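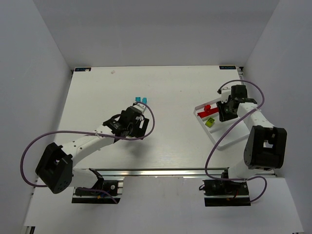 Figure 2. The two-arm cell with the sorting tray at right. Two teal blocks on the table, three visible toy pieces in the tray.

3.2 Workspace and task

The cell is the same one the club used in the fall, with the walls added. White table, gray panels on three sides, arms on the near edge. The walls went in after we kept getting bad crops from stuff in the backgound (jackets, whiteboard, people walking by). Plain gray fixed most of that. Camera is fixed and does not move between runs; if it gets bumped we redo the calibration and throw out the run.

We call the left arm Costier and the right arm Holanda, after the two lab rooms they came out of. Same model, same gripper, same firmware as of February. Each has its own cable, purple, zip tied at the forearm. Cable slack matters more than we thought, see 3.4.

Task is tray loading. Toy bricks start on the open table or already in the tray, depending on the condition. A run is done when every brick is in the tray and both grippers are clear of it. No credit for a brick resting on the tray wall. The tray is not fixed to the table and we do not square it up before a run, so the policy has to deal with it at an angle. Figure 2 has it turned, with the long red piece under the Holanda side and the teal blocks still out on the table by Costier.

Brick choice: small squarish ones, narrow ones, and long ones. Long ones are the problem. They can be grabbed near one end and then swing, or hit the tray wall on the way in. Two students wanted to drop them from the set. We kept them, reported separately in Table 4.

3.3 Data collection

Demos were recorded by club members over the spring term using Ellance, our teleop front end (Appendix B). One person per arm at first. That went badly, lots of waiting and both arms reaching for the same brick. Switched to one person driving both, slower to learn but cleaner. Only the one-driver demos are used here.

Total after cleaning is 3087 demos. Cleaning was done with Trimden, a short script that cuts dead time from the start and end of each recording and flags any where a gripper closes on nothing. Flagged ones were checked by hand, mostly by Marlene Barbosa, who also wrote the labeling guide. Her rule was to keep a missed grasp if the driver recovered from it and drop it if they gave up. We think this helped, the trained policy retries on its own, but we did not run the comparison so cannot claim it.

The data set was frozen on March 24, 2023. Anything recorded later is not in the results.

3.4 Cable problems

Writing this up because it cost us more than two weeks and we didn't find it in other student reports. The cables run from the wrist back along the forearm to the base. Too short and the wrist pulls at full reach. Too long and the loop hangs down into the work area, where it can cover a brick from the camera's view or drag on one. In Figure 2 the right cable crosses over the tray, and the left one comes right up to one of the teal blocks.

We tried tighter ties first. Bad idea, wrist rotation got limited and one connector worked loose. Ended up leaving a wide loop at the elbow on each side and accepting some occlusion. The policy sees the cables in training too so it is at least consistant.

Failures from this are listed under "cable" in Table 4 and are not merged with missed grasps. A run counts as a cable failure if the driver or observer saw the cable move a brick, whether or not the run was finished after.

3.5 Evaluation

Evaluation runs used the same bricks as training, new placements. Placements were drawn by a script and set by hand from a printout, so expect small errors. The observer calls the result and writes it on the sheet before the next run starts. No reruns except for a bumped camera or a power fault. Results in Section 4.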